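Dec 21, 2021

Shortest day. Dark when I got up, dark again before I'd finished the washing up. Quick one tonight because I'm shattered.

Boiler man finally came. Two hours late, no phone call, then very cheerful about it so I couldn't be cross. Pump's gone. New one is £812 fitted, which is the Christmas money and a bit of January too. Said yes. What else do you say, four days before. He can get the part tomorrow if Ambrose have it in, otherwise after the bank holiday. Kettle baths till then. Hair under the kitchen tap this morning, screamed.

Walked into town after lunch for stamps and the last of the cards. Queue out the door of the post office, everyone stamping their feet. 57 cards this year, down a few. Crossed out Auntie Jean with a pencil and then felt awful and rubbed it out again. Will write to Uncle Don seperately, a proper letter, not a card with a robin on it.

Bumped into Teguh Ngui outside the bakers. He's off to his sister's on Thursday, driving, 9 hours if the roads are kind. Looked tired. Offered me his spare heater while he's away, so I said yes to that as well. Must take him a cake. Mince pies? He doesn't like mince pies. Cake.

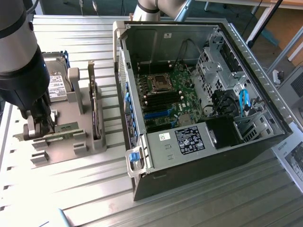

Cake came out flat. Used the old tin, the one with the dodgy bottom, and half of it stuck. Made a second with the marg I was saving. Better. Not good. Icing sugar will cover it.

Mum rang at six. Wants to know are we doing sprouts. Told her we do sprouts every year. She said yes but are we doing them this year. Then twenty minutes on her neighbour's fence. I did the wrapping with the phone under my chin and have now got a stiff neck and one parcel with the label inside it. Think it's the gloves. Might be the other gloves.

Still to do:
potatoes
batteries
card for the milkman
find the good tablecloth (airing cupboard? loft??)
ring Gill back, she'll be in a huff

Started the library book in bed, ten pages and couldn't tell you a word of it. Two jumpers on and the hot water bottle. Frost on the inside of teh landing window, haven't seen that since the old house. Quite pretty.

Boiler man says between 10 and 12. We'll see. Light off.

3 comments
Share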